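FOR IMMEDIATE RELEASE

Berkamby Opens Computer Refurbishing and Loan Program for Vilport Households

VILPORT, 9 Nov 2018 – Berkamby, the nonprofit reuse center on the Vilport waterfront, today opened a program that will lend refurbished desktop computers to local households at no cost. The first 80 computers are ready to go out, and applications are being accepted now.

The program is open to any household within the Vilport town limits that does not have a working desktop or laptop computer. Each loan runs for nine months and may be renewed once. Borrowers receive a tower, a monitor, a keyboard, a mouse and the cables needed to connect them. There is no deposit.

"People come to our front desk to ask for help filling out a job application or a school form, and often the only thing they have at home is a phone," said Ming-te Shek, director of Berkamby. "You can do a lot on a phone. Writing a six-page paper on one is hard. We already take in a steady supply of old office computers, and we wanted more of them to go back into use in town."

Until this year, most desktop computers donated to Berkamby were stripped for metals and shipped out of the region. In June, the center began sorting donated machines into those that could be repaired and those that could only supply parts. Memory, drives, power supplies and processors taken from the second group are tested and kept on hand for the first.

Every donated computer goes through the same steps. The storage drive is erased before any other work is done, and drives that cannot be erased are destroyed. The case is opened and cleaned, the memory and power supply are checked, and worn parts are replaced. An operating system, a web browser and a set of office programs are then installed. The finished computer is left running for eight hours before it is approved for lending.

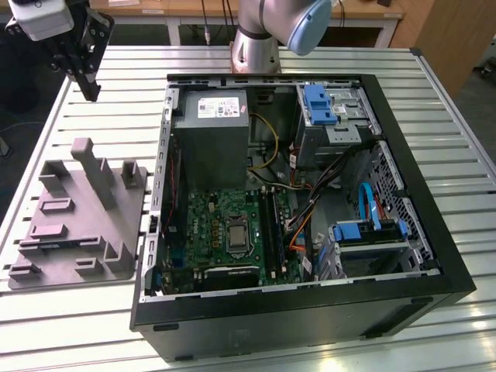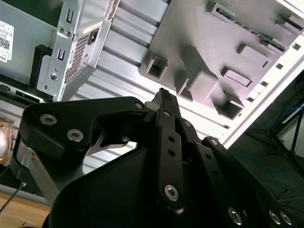
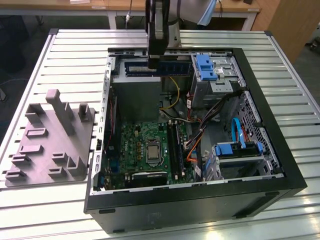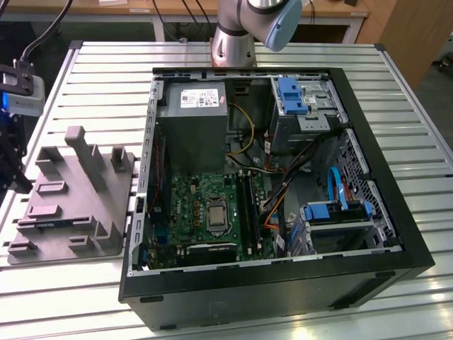
Desktop computer tower with the side panel removed.

The computers will be lent from the Berkamby front counter and from a second pickup point at the Mostach Community Hall, on the north side of town. Staff at both locations can show borrowers how to set up the equipment. Printed instructions are also packed with each computer.

Mostach Community Hall will host two free evening classes each month for borrowers. One covers basic use, including email, saving files and making a strong password. The other covers common household tasks such as paying bills, filling out forms and attending a medical appointment by video. A borrower does not have to attend either class to receive or keep a computer.

Internet service is not included in the loan. Applicants who do not have service at home may ask at either location for a list of low-cost plans sold in Vilport. The computers can also be used without a connection for writing, spreadsheets and schoolwork.

If a computer stops working during the loan period, the borrower may bring it to Berkamby and exchange it for another. Borrowers will not be charged for ordinary wear or for parts that fail. Files stored on a computer should be copied to a USB drive before it is returned, as all drives are erased again between loans.

Funding for the first year comes from the Tu Family Fund, which paid for workbenches, test equipment and replacement monitors. Berkamby will review the program at the end of that year and decide whether to add laptops.

"We have had requests for laptops already, mostly from students," Shek said. "They are harder to repair and we get fewer of them in good shape. We would like to get the desktop side running well first."

Berkamby continues to accept donated computers from residents and businesses. Desktop computers, flat-screen monitors, keyboards and mice are accepted in any condition. Donors are asked to remove disks and memory cards and to leave internal drives in place. Businesses with large donations should call ahead to arrange a pickup. A receipt is available on request.

How to apply

Application forms are available at the Berkamby front counter and at Mostach Community Hall. Applicants should bring proof of address. Proof of income is not required. Applicants will be contacted by phone or letter when a computer is ready for pickup.

About Berkamby

Berkamby is a nonprofit reuse center serving Vilport and the surrounding area. It collects, repairs and resells household goods, furniture and electronics, and operates a tool library open to all Vilport residents.

Media contact: Ming-te Shek, Director, Berkamby, Vilport

###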